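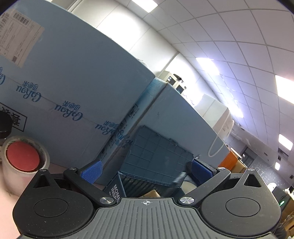
I have a soft spot for boring software, and the most exciting boring software I've used in years is a replay tool. Hatice Yalçınkaya wrote the first version of ours, called Serier, over a couple of weeks in February. It takes everything a robot's planner knew at a given moment and lets you run that moment again on your laptop, with one thing changed.

I wish every lab had one before it had a second arm!

We spend so much of our energy on the policy, the network, the clever bit. Then a grasp goes wrong and we shrug, retrain and hope. With Serier I can stop at the step where the gripper committed to a path and ask what the planner would have done with a slightly better depth estimate, or a slower clock. Last winter we went through 83 failed picks that way. I'd have bet my lunch on perception being the culprit. In 14 of them it was. Most of the rest came down to timing – the pose was fine, but it reached the controller too late to be any use.

Eglė Ramanauskas thinks I'm overselling this. Her view is that replay only shows you the mistakes you already thought to log, and she has a fair point. Our early logs left out the gripper's opening width, so a whole family of slips was invisible to us. We added the field, and the files grew, and I'd still make that trade any day of the week.

What I love most is how it changes the talk at the bench. New people can join in on their second morning, because the argument is about something you can scrub back and forth on a screen. A student caught a sign error in our wrist transform that had survived over 903 runs and every one of us senior folks. She found it by dragging a slider.

So if you're setting your budget for the year and there's a line for a fancier model, consider giving some of it to whoever keeps your logs in order. Buy them a big disk, too.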